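Chapter 5
Budgeting Before You Buy

When the packing shop at Grendthorpe asked for a two-armed robot in September, the request was one line long: a price and a delivery address. Divya Kulkarni, the plant's buyer, sent it back. The price covered the machine. It left out the table, the hands, the spare parts, the training hours and the software needed to try out a task before anything was shipped.

This chapter follows her second request. You will learn to separate purchase cost from running cost, to set a figure for trial work, and to read a supplier's quote line by line.

Start with the trial work, which most first budgets skip. Kulkarni set aside 105 hours of engineering time to test one job in simulation: picking a drinks can off a mat with either hand. The software license came to $585 a month. Over six months that is $3,510, a small sum next to the price of two arms.

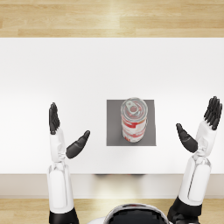
The license is a running cost and ends when the trial ends. The engineering hours are harder to place. Stavros Delić, who kept the shop's accounts, charged them to the project so that they would show up in the payback calculation in Section 5.2.

Terms to know: purchase cost, running cost, trial budget, payback period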